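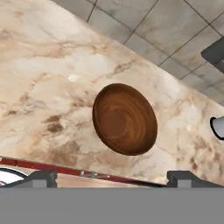
About Erkik

Erkik records task demonstrations for robot arms. An operator takes hold of a controller, drives the arm through a household task, and the joint positions, gripper state and camera views are logged together. Customers use the logs to train their own control software.

The company was started by Luuk Lambrechts and Dalibor Ševčík and has a staff of 15. Most are operators. New operators spend their first 18 sessions in simulation before they are given a physical arm.
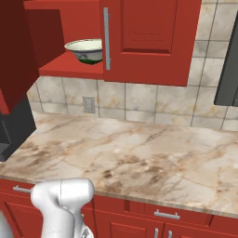
Our simulated work is done in a library of kitchens called Nirenwood, maintained by Urho Tikkanen. It holds 49 layouts, and each task is recorded in several of them. Reach is the usual difficulty. A bowl on an open shelf above the counter calls for a different approach from one on the countertop, and a cupboard door with a long vertical bar handle can be gripped at many heights – operators are asked to vary the height between takes.

Demonstrations by hand, where the operator guides the arm itself, are recorded at our workshop under Peter Kopecky. These are slower to collect and are priced separately.

Every log is replayed and checked before release. The current catalogue, dated June 3, 2022, lists 3757 demonstrations. Failed attempts are labelled and supplied on request.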